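Notebooks > Wallow > Grasp trials
Search this notebook Go

Wallow notebook, December, 4 p.m. entry

Policy under test: wrist-view policy, second training pass, 2,000 demonstrations. The comparison policy was trained on 700. Both run on the Asus workstation with the same control rate. Today's trials cover tipped cups only, with the mouth turned toward the gripper.
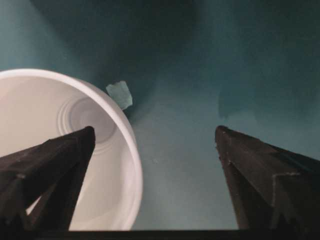

Gunnlaugsson asked whether the approach angle should be scored separately from the grasp itself, as was done for the Stuvby trials. The request is accepted. Scores will be entered in two columns from trial 55 onward, and earlier trials will stay as logged.

Open item: fingertip clearance at the rim is still set by hand.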